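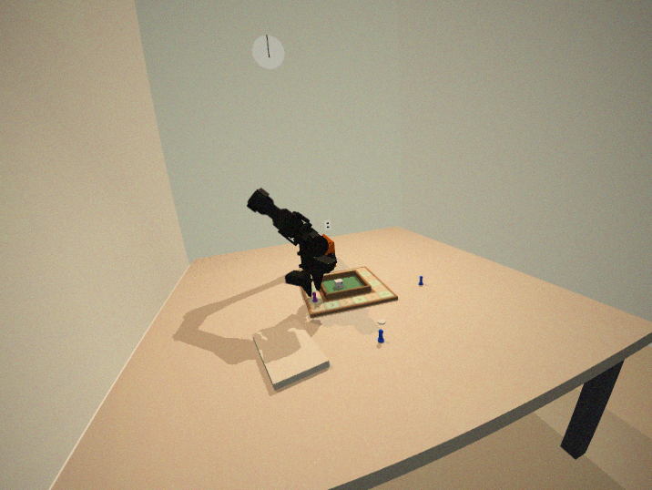 R. Thaler

July, bench notes, board-game cell

Setup in the Terix simulator is the one we agreed on: arm behind the board, purple pawn on the left border as the pick target, a blue one off to the right and another in front near the white disc. The beige box stays at front left for now. Clearance between the fingers and the back left corner needs watching, as the approach is low there.

Ran 152 picks overnight. 14 failures, 8 of them on pawns standing close to the raised brown frame. Grip height lowered a little for the next batch.

Talked with the packing crew at 2:30 about what the Vuler line means for them. At present each person fills the game boxes by hand, 30 to a carton. With the arm placing the pawns, two people per shift move to checking and restocking. They wanted to know who clears a jam and whether that counts against their rate. I said the operator clears it and the clock stops. Need this in writing from Prollolov before we go further.

They also asked to keep rotating stations every two hours. Checking all day is harder on the eyes than packing, and I agree with them. Added to the shift plan draft.

One packer pointed out that pawns arrive tipped over in the tray most of the time. All my runs had them standing. Next batch: start with pawns lying down, same board angle.

To do: jam procedure, new start poses, rerun with lower grip.

Filed under: Workshop log / Automation
Contact the workshop | Back to top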